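Toiletry drive passes its mark, and the sorting has begun

I went along to the Kanaujia hall on 25th July expecting to stay ten minutes and ended up there most of the afternoon, because once you start looking at other people's donated toothpaste you get oddly interested in it. The Doltent neighborhood drive has been collecting small toiletries since April, and the goal was 100 wash kits for families in short-stay housing. They've got enough for 155!

Girish Malhotra runs the sorting, and he's a baskets man. Everything goes by color – red for toothpaste, blue for toothbrushes – and he'd like it kept that way, thank you. I asked if a big cardboard box wouldn't do the job. "You try finding a travel toothpaste at the bottom of one," he said.

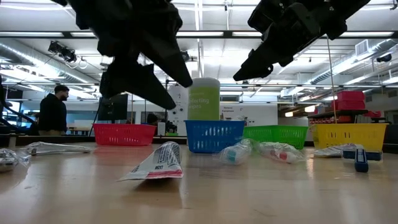 The small stuff is what people forget to give, Girish told me. Shampoo turns up by the bagful, but a wrapped toothbrush or a little tube of toothpaste is what a family needs on the first night, often before they've unpacked anything else. He asks for brushes still in their wrappers, and anything opened goes back to the donor (politely, I'm told).

The count so far is 466 separate items, and that was before the Flultunine pharmacy dropped off its share. 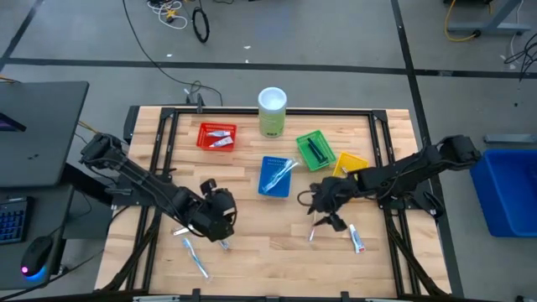 Toothpaste in the red basket, wrapped toothbrushes in the blue.

Omprakash Kaushik looks after the packing list, and he and Girish have a friendly disagreement going over razors. Omprakash wants one in every adult kit. Girish would sooner keep them separate and let people ask. When I left they'd settled on asking, though I wouldn't bet on it lasting. 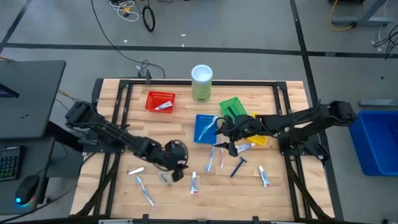 Each kit gets a toothbrush for every person in the family, one toothpaste to share and whatever extras can be matched up. The bags themselves are coming from Drivov, the luggage repair shop on the corner, which had a stack of plain drawstring ones left over and offered the lot.

What's still short? Children's toothbrushes, mostly, and combs. If you're picking some up, the drop-off shelf is just inside the hall's side door, and it's open whenever the library is. 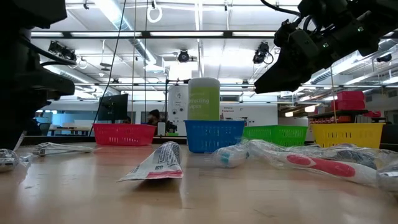
The four baskets, with a canister of wipes and items still to be sorted.

Packing starts next week, and Omprakash says anyone who can tie a decent knot is welcome. I've put my name down for the early shift.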